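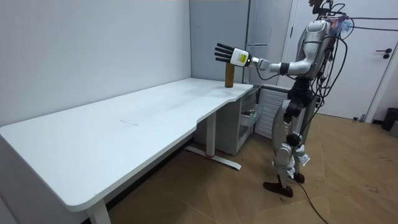
Small room, desk and floor -- 30/12/2024

Quiet day with most people away, so I used it to sort out the small room before the Trinora work starts up again. Main jobs were the desk, the floor and the list of what stays in there.

The desk stays. Sun-ja asked in November if we could swap it for the narrower one from Holley, but the long white one does the job and the rounded corners are kinder on hips in a room that size. I also like the curved cutout at the front, which gives you somewhere to stand when you need to reach the far end. Quoted price on a replacement was 1,831 before delivery, so I'm calling that one closed.

Wiped the top twice with the mild cleaner. Do not use the solvent wipes on it. Chathurika tried one on the offcut and it took the matte finish off in a patch the size of a thumb.

Brown cylinder lives at the back right corner of the desk, near the wall. If you move it, put it back there, upright. I've put a pencil tick on the desktop for it, and please leave the tick alone when you clean.

Height at the front edge is set to match the sheet on the back of the door. Ra has the sheet file if anyone needs another copy. 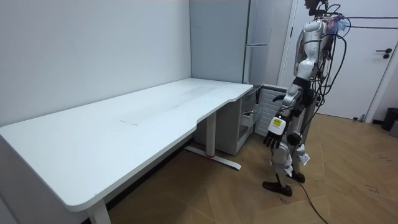

Lesego Mthembu

Carrying on after lunch. The floor is the worst part of the room. Wood-look tiles in the herringbone pattern, and the smudges sit mostly over the open bit in front of the desk. Swept first, then did a test square with warm water and a drop of dish soap. Some of the dark marks shifted, some didn't. The ones that didn't feel like rubber to me. Jong-dae reckons a melamine sponge will get them and he has a box of 90 in the store, so I'll try that next.

Grout lines are thin and still mostly white. Old toothbrush, not the wire one.

Mop bucket goes back to the sink by the stairs. It was missing for half an hour this morning and Ha-neul found it in the Brarnmont bay, full. 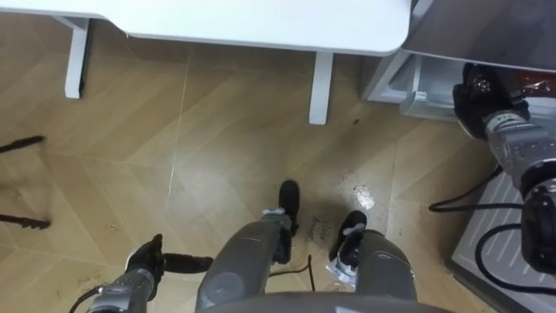

Floor by the table legs and the drawer cabinet, marks still to do.

Cabinet: emptied the drawer, threw out dead batteries and a roll of tape that had gone to glue. Tape measure, markers and spare labels went back in. Order code for the labels is 163 if we run out.

Still to do:
Sponge test on the rubber marks
Felt pads for the table legs
Ask Sun-ja if she wants the Holley desk for her own room
Reprint the height sheet, bigger type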